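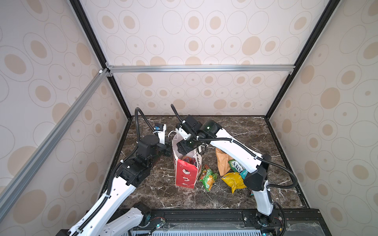 *선물 가방 과제 작업대. 양팔 로봇과 빨간색·흰색 종이 가방, 상판에 놓인 과자들.*

# 호벨(Hovel) 조작 연구실 방문 보고

방문일: 2025년 8월 23일
안내: 토비아스 할러웨이(학습 담당), 라트리스 야지(작업대·하드웨어 담당)

## 방문 목적

우리 팀은 소형 포장 작업에 양팔 로봇을 쓸 수 있는지 검토하고 있다. 호벨 연구실은 지난 3월 투수스(Tusus)라는 과제의 중간 결과를 내부 세미나에서 공개했고, 그 자료에 배경이 바뀌어도 성능이 덜 떨어지는 학습 방법이 들어 있었다. 자료만으로는 시험 조건을 알기 어려워 직접 가서 보고 물어보기로 했다. 오전에는 발표를 듣고 오후에는 작업대를 보았다.

## 연구 내용

투수스의 주제는 모방 학습에 쓰는 시연 데이터를 어떻게 모을 것인가이다. 할러웨이 씨의 설명에 따르면 연구실에서는 오랫동안 시연의 양을 늘리는 데 집중했다. 같은 부스에서 같은 물건으로 시연을 계속 쌓으면 그 부스 안에서는 성공률이 올라가지만, 벽지 한 장만 바꿔도 팔이 엉뚱한 곳으로 뻗는 일이 잦았다고 한다. 정책이 물건의 위치를 보는 대신 벽 무늬와 팔의 상대 위치를 단서로 삼고 있었다는 것이 연구실의 해석이다.

그래서 시연 총량을 고정해 두고 벽면 무늬를 나누는 방식을 시험했다. 비교한 조건은 두 가지이다.

- 조건 A: 무늬 한 종으로 모든 시연을 수집
- 조건 B: 무늬 6종에 시연을 똑같이 나누어 수집

두 조건의 시연 수, 조작자, 물건 구성은 같다. 모델 구조와 학습 횟수도 같게 맞추었다. 평가는 학습에 한 번도 쓰지 않은 무늬에서 진행했고 조건마다 30회씩 시행했다. 조건 A는 8회, 조건 B는 20회 성공했다. 성공의 기준은 정해진 과자가 모두 가방에 들어가고, 가방이 서 있으며, 두 팔이 모두 가방에서 떨어져 있는 것이다. 하나라도 어긋나면 실패로 센다. 부분 점수는 따로 기록하지만 이날 발표에는 없었다.

학습에 쓴 무늬에서 평가하면 두 조건의 차이가 거의 없다고 했다. 이 부분은 표를 보여 주지 않고 말로만 설명했기 때문에 수치를 따로 요청해 두었다.

## 작업대

작업대는 알루미늄 프로파일로 짠 부스 안에 있다. 벽은 패널로 덮여 있고, 크림색 바탕에 황갈색 타원과 가는 회색 고리가 흩어진 무늬였다. 타원과 고리의 크기가 제각각이라 가까이에서 보면 꽤 어지럽다. 야지 씨는 벽 패널을 통째로 갈아 끼우는 구조여서 무늬를 바꾸는 데 20분이면 된다고 했다. 교체 후에는 카메라 보정을 다시 확인하는데, 이 시간은 20분에 들어가지 않는다.

상판은 흰색과 황갈색 줄이 섞인 짙은 갈색 대리석 무늬이다. 앞쪽 가장자리에 검은 알루미늄 레일이 있고 두 팔의 베이스가 여기에 볼트로 고정되어 있다. 우리 시험대처럼 상판에 직접 구멍을 뚫는 방식보다 팔 간격을 바꾸기 쉬울 것 같다. 검은 주름관은 손목 쪽에서 위로 크게 고리를 그리며 지나가고, 링크를 따라 케이블 타이로 묶어 두었다. 고리에 여유를 많이 둔 이유를 물으니 손목을 끝까지 돌릴 때 관이 당겨져 커넥터가 빠진 적이 있다고 했다. 우리도 같은 문제를 겪었으므로 참고할 만하다.

왼팔 그리퍼 위에는 파란색과 흰색의 작은 카메라 모듈이 얹혀 있다. 손목 영상이 정책 입력으로 들어가는데, 할러웨이 씨는 배경 변화에 강해지는 효과가 손목 영상에서 나온 것인지 고정 카메라 쪽에서 나온 것인지 아직 분리하지 못했다고 했다. 입력을 하나씩 빼는 실험이 다음 순서이다.

## 선물 가방 과제

과제는 종이 선물 가방에 포장 과자를 담는 것이다. 옆면에 HAPPY라는 빨간 글자가 보이는 평범한 가방이고 흰 끈 손잡이가 달려 있다. 과자는 크기와 재질을 일부러 섞는다. 크라프트지 파우치, FOXS라고 적힌 초록색·흰색 비스킷 포장, 번들거리는 노란 봉지, 손가락으로도 집기 까다로워 보이는 작은 포장까지 함께 쓴다.

이 과제를 고른 까닭은 가방의 상태가 계속 변하기 때문이라고 한다. 종이 가방은 살짝만 밀려도 방향이 틀어지고, 손잡이가 입구 쪽으로 넘어오면 과자가 걸린다. 안이 차면 나중에 넣는 과자가 위로 튀어나오기도 한다. 단단한 상자에 담는 과제에서는 나타나지 않는 실패가 여기서는 많이 나온다.

시연을 수집하는 조작자에게는 짧은 지침이 주어진다. 회의실에서 본 문서를 옮기면 다음과 같다.

1. 가방은 매번 놓는 각도를 바꾼다.
2. 과자는 서로 기대거나 일부 가려지게 놓아도 된다. 완전히 포개지는 않는다.
3. 잡기에 실패하면 멈추지 말고 다시 잡는 동작까지 기록한다.
4. 가방이 넘어지면 기록을 끝내고 실패로 표시한다.

3번은 처음에 없던 항목이라고 한다. 초기에는 깔끔한 시연만 남겼는데, 그렇게 학습한 정책은 과자를 한 번 놓치면 빈 그리퍼를 그대로 가방 위로 옮겨 벌리는 동작을 했다. 다시 잡는 장면을 남긴 뒤로 이런 실패가 줄었다고 하나, 이것도 따로 통제한 실험은 아니다.

## 실패 사례

조건 B에서 실패한 10회의 내용을 물었다. 가장 많은 것은 작고 납작한 포장을 집지 못한 경우였고, 손잡이에 걸린 경우가 그다음이었다. 가방을 넘어뜨린 경우도 있었다. 팔이 엉뚱한 곳으로 뻗는 실패는 조건 B에서 나오지 않았다. 반면 조건 A의 실패는 대부분 이쪽이었다. 전체 성공 횟수보다 이 차이가 우리에게 더 쓸모 있는 정보라고 본다. 배경 때문에 생기는 실패와 집기 자체의 실패가 갈라져 보이므로, 집기 문제는 그리퍼 설계 쪽에서 따로 다룰 수 있다.

## 질의응답 정리

동행한 본 자모라 책임이 조명에 대해 질문했다. 벽 무늬만 바꾸고 조명은 고정한 시험이므로 창이 있는 현장에 그대로 적용할 수는 없다는 답을 들었다. 조명 변화는 반덴(Vanden)이라는 후속 과제에서 다룬다.

상판 무늬에 대한 질문도 있었다. 상판은 두 조건 모두 같은 것을 썼다. 야지 씨는 상판을 바꾸면 결과가 더 나빠질 수 있다고 보고 있으며, 덮개 시트를 준비하는 중이라고 했다.

무늬를 더 늘리면 성능이 계속 오르는지도 물었다. 아직 6종까지만 해 보았고, 총량을 고정한 상태에서는 무늬당 시연이 줄어들기 때문에 어느 지점부터는 손해가 날 것으로 예상한다고 했다. 그 지점이 어디인지는 모른다.

## 검토 의견

시행 횟수가 조건마다 30회이므로 수치 자체를 크게 믿기는 어렵다. 학습도 조건별로 한 번씩만 돌렸다. 다만 실패 유형이 뚜렷이 달라진 점과 시연 총량을 늘리지 않았다는 점에서 우리 시험대에서도 해 볼 가치가 있다. 비용은 패널 제작비와 교체 시간 정도이다.

우리 부스는 벽이 고정식이라 바로 따라 할 수 없다. 프로파일 홈에 패널을 끼우는 방식으로 고치는 안을 그웬돌린 스트릭랜드 선임에게 넘겼다. 시연 지침의 3번 항목은 장비 변경이 필요 없으므로 다음 수집부터 적용할 것을 제안한다.

## 남은 일

- 학습에 쓴 무늬에서의 평가 수치 수령 (할러웨이 씨에게 요청함)
- 부분 점수 기록 양식 확인
- 레일 고정부 도면 공유 가능 여부 문의 (야지 씨)
- 주름관 여유 길이와 타이 간격을 우리 장비와 비교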